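Bimanual planner: one arm always waits for the other
Planning & control > Motion

tegwen_j
Running two arms off one planner node, replan at 9 Hz. Pick with the right, fine. Pick with the left, fine. Ask for both and the left just parks until the right's finished. No error, no collision flagged. Anyone seen this? Been at it since August

bomo_fan
Shared lock on the planning scene. Seen it 500 times. Split the nodes.

eirlysp
Don't split them, you'll lose self collision between the arms. Check your padding first. If its inflated both arms' swept volumes overlap and the scheduler serialises them without telling you.

tegwen_j
padding is 4 cm, came with the config from Milstead. too much?

eirlysp
Yeah that's heaps. Try 1.

bomo_fan
Still reckon it's the lock. Padding would throw a warning.

eirlysp
Not in the older release it doesn't. Go read the scheduler, it swallows the return code.

mahtab_m
Both of you might be right tbh. We had padding AND a lock. What's on the table though? Flat dark things are a pain, our depth came back full of holes and the planner filled them in as obstacles up to wrist height. Arms thought they were sharing a wall.

tegwen_j
Phones, mostly. Four of them face up, screens dark, in a staggered row, third one overlapping the second. Stand behind them, plus a few toys and blocks round the edges. Patterned cloth underneath, grey and orange-peach on white 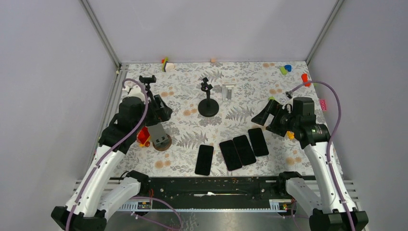
so if depth is dropping out over the screens that'd explain why it only plays up on the middle jobs. Will dump the voxel grid tonight and have a look. Padding down to 1 as well, one change at a time I know I know

mahtab_m
Turn hole filling off before you dump it or you'll learn nothing.

bomo_fan
And log the lock wait. Humour me.

tegwen_j
ok logged. 163 ms on the lock, so no. Grid's got a great lump over the phones but

eirlysp
There ya go. Mask the table plane and rerun with both arms.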